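Notebook, Kestach records project
Jan 18, 2018

Picking up from the last entry. We now have the full set of payment vouchers from the Ovard municipal housing office, the ones released after the second records request. 1081 pages, scanned crooked, no text layer. Ran the OCR overnight and it got through all of them, with the usual trouble on stamps and anything written over a signature line.

Goal for this week is the same as before: match vouchers against the contract register and see which renovation payments went out without a signed contract behind them. The prosecutor's charge sheet only mentions the Innes Street building. We want to know if the same pattern shows up at other addresses before the next hearing.

First pass results:

Vouchers with a readable contract number: 710
Vouchers where the number field is blank or can't be read: 363
The rest are cover sheets and things that were filed in the wrong folder.

Blank doesn't mean irregular. The housing office used an older form for small repairs, and that form has no contract field at all. Need to sort old form from new form before saying anything about the 363. I can do it by the form code in the lower left corner, where the OCR is fairly good. Kitchens make up a large share of the new-form vouchers (cabinets, floors, cooktops), so that is where I'll start.
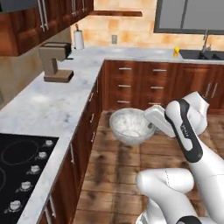

Comment left in the shared copy: Careful with the kitchen vouchers. Half of them were approved under the emergency repair rule, and under that rule the contract can be signed up to thirty days after payment. If you match on date alone you'll flag a lot of payments that were legal. Check the approval stamp first.

Good point, and I had missed it. Went back to the municipal code and the rule is there, in the section on urgent works. It was amended partway through the period we're looking at, so there are really two versions to test against. I've added a column for approval type and left it empty where the stamp can't be read. I don't want to guess on those.

Reran the date match with the thirty-day window. The list of flagged payments got much shorter, as expected. What is left is mostly Venduvmont, the contractor named in the indictment, plus a scatter of small firms with one payment each. The small ones look like clerical slips – wrong year typed, contract filed under the parent company, that kind of thing. I'd drop them from the main table and keep them in a side file.

Venduvmont is different. Same approving initials on nearly all of them, and the amounts sit just under the limit where the full council would have had to vote. I checked a handful by hand against the page scans and the OCR had the amounts right, apart from one where it read a 7 as a 1. Fixed that in the table and noted the page.

Something to keep in mind for anyone who writes this up: payments under the limit aren't a crime. The defense has already said in court that the work was split up by building because the tenants were moved out one building at a time. That may be true. The tenant relocation schedule would settle it and we don't have it. Request drafted, needs a second reader before it goes out.

Also tried to work out who the initials belong to. There are two people in the office directory from that period who would fit. Not writing either name down anywhere until we have a signature sample or a document that ties one of them to the stamp. Please don't put guesses in the comments either, the shared copy gets exported.

Storage: original scans are on the locked drive, working copies in the project folder. Don't rotate or crop the originals. If a page needs cleaning up, make a copy and add the page number to the log. I found a few pages last night that had been straightened and saved over. Restored from backup, no harm done, but the checksums no longer matched and it cost me an hour to see why.
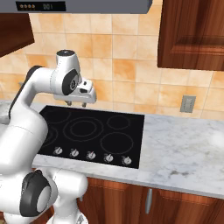
To do

Split old form and new form vouchers by form code
Fill in approval type by hand where the stamp is legible
Test each payment against the right version of the emergency rule
Send the relocation schedule request once it's been read
Ask the court registry if the exhibits from the January hearing are open for inspection
Redo OCR on the worst pages at higher contrast

Question still open: the register has a gap of several weeks where no contracts were entered at all, for any firm. Could be a lost book or a staff change. The vouchers carry on through the gap as normal. Left those payments out of the flagged list for now and marked them gray in the table.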